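Wistora pauses flange handling cell after grip fault

Automation news
Dec 16, 2022

Wistora has stopped unattended running on the cell that picks and presents printed flange discs at its Vallejo workshop, after the gripper repeatedly reported a secure hold on parts it had not gripped properly. The cell may still be run with an operator at the stop button.

The fault came to light in November during an endurance run of 2,000 planned cycles. The run was halted at cycle 1,713, when a disc left the fingers during a fast sideways move and landed outside the marked work area. A technician was standing on the other side of the guard line. There were no injuries and the arm was undamaged.

A review of the log found 65 earlier cycles in which the controller had recorded a good grip while the motor current was below the level set for a held part. In each of those the disc was carried to the end of the move, so no alarm was raised and the entries were not read until after the stop.

The work itself is simple. The arm comes down over the table, closes two ribbed orange fingers on the left and right edges of a green disc, lifts it and shows its face to an inspection station. The disc has a large central hole with smaller holes of different sizes around it, and is later bolted to a Rulell pump housing.

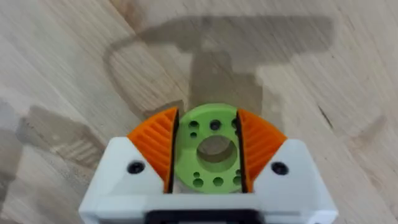
A disc between the finger pads, face towards the wrist camera.

According to the fault report, written by controls engineer Mihret Dinsa, the trouble lay in how the controller decided that a grip was complete. It used two conditions: the fingers had to stop moving, and they had to stop short of the fully closed position. Both could be met when the pads caught only the lower part of the rim. The disc was then held below its centre line and was free to turn between the pads when the arm changed direction.

Motor current was measured on every cycle but was stored for maintenance use only. It played no part in the decision to lift.

Dinsa's report also names the approach height as a contributing cause. The taught pick position assumed that the disc would be at a fixed distance from the fingertips. After the fixture plate was changed, that distance was no longer the same from one end of the table to the other. At the near end the error was too small to matter. At the far end the fingers could begin to close before they had passed the widest part of the disc.

The position of the disc relative to the open fingertips is now checked before the close command is sent. If the rim is too far forward, the arm is to back off and approach again, once only. A second failure stops the cycle and calls the operator. 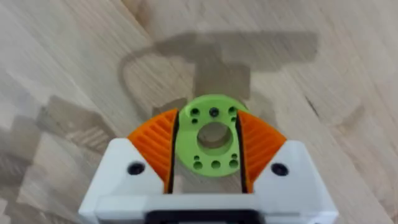 Changes to the controller

Three changes have been made. The current reading is now part of the grip test, and a value below the limit prevents the lift. The sideways move has been slowed until the new test has been proven. The gripper must also hold its part for a short dwell at low height, during which any movement of the fingers is treated as a lost grip.

The fingers are supplied by Doltex. Wistora examined the pair in use and found no cracks or loose fasteners, and the report does not list the fingers as a cause. They have been kept in service so that results before and after the software change can be compared on the same hardware.

Repeat trials are being carried out at reduced speed with the same type of disc.

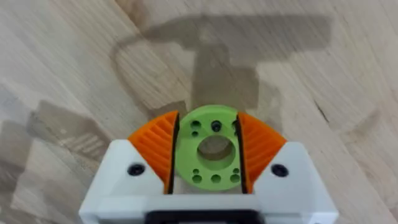 Disc clamped at its left and right edges, arm over the work surface.

The guard line has been moved outwards, and a solid screen is on order for the side where the disc landed. Until it is fitted, staff are to stay clear of that side whenever the arm is powered.

Wistora has set a target of 2,685 supervised cycles without a false grip report before unattended running is allowed again. Any false report resets the count to zero. Pump housing work for Rulell is being loaded by hand in the meantime.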